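Galería del banco de pruebas – dedos, muñecas y controladores

¡Por fin hay fotos! Llevamos desde marzo comparando pinzas en el taller de Carrasco y ya tocaba enseñar algo más que tablas. La idea es sencilla: los mismos objetos, las mismas órdenes y distintos juegos de dedos, a ver cuál se defiende mejor con cosas blandas, rugosas o con formas raras. Consolacion Sebastian se encarga de los dedos y Leonidas Manolakis del controlador, que va por la versión 61 (sí, las numeramos todas, hasta las que duraron una tarde).

## Lo que estamos comparando

- **Dedos Clodholm.** Con rejilla, más flexibles de lo que parecen cuando los coges con la mano. Consolacion está encantada con ellos para bordes finos.
- **Dedos Rokon.** Más rígidos y más precisos al cerrar, pero con la pulpa moldeada hay que bajarles mucho la fuerza.
- **Controlador Ener.** El que usamos ahora para coordinar dos brazos. El salto en suavidad respecto al anterior se nota muchísimo, sobre todo en los últimos centímetros antes del contacto.

De momento tenemos alrededor de 4.000 agarres registrados, y los 700 últimos son ya con la cámara de muñeca. ¡Qué diferencia! Con la cámara fija sabes dónde está el brazo; con la de muñeca ves cómo entra el material entre los dedos, y ahí se entienden muchos fallos que antes nos parecían pura mala suerte.

## Las fotos

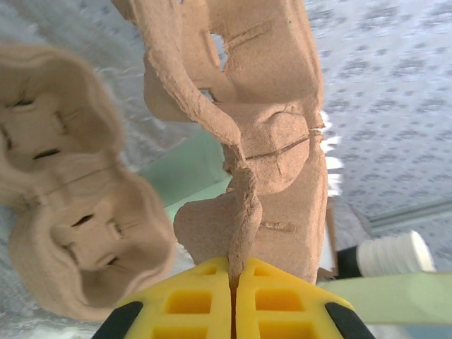 Los dedos amarillos, con una tira fina de cartón de huevos entre ellos. La pulpa es rugosa, llena de pliegues y curvas – un material estupendo para comparar agarres.

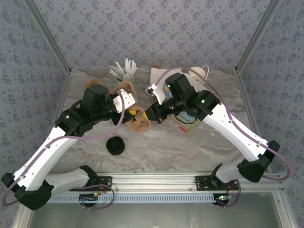 ## Lo que viene ahora

Queremos repetir la serie completa con los dedos Rokon y con una almohadilla algo más blanda en las puntas. Leonidas quiere probar además un cierre en dos fases: primero contacto ligero, luego apretar. En una prueba corta, de solo 93 agarres, nos gustó mucho cómo se comportaba, así que tenemos ganas de ver qué pasa con una tanda larga.

También falta decidir el ángulo de la cámara de muñeca. Consolacion la prefiere baja, casi pegada a los dedos; Leonidas la subiría un poco para ver venir los objetos. Si alguien ha montado algo parecido y tiene una opinión, que nos escriba, ¡nos encanta hablar de esto!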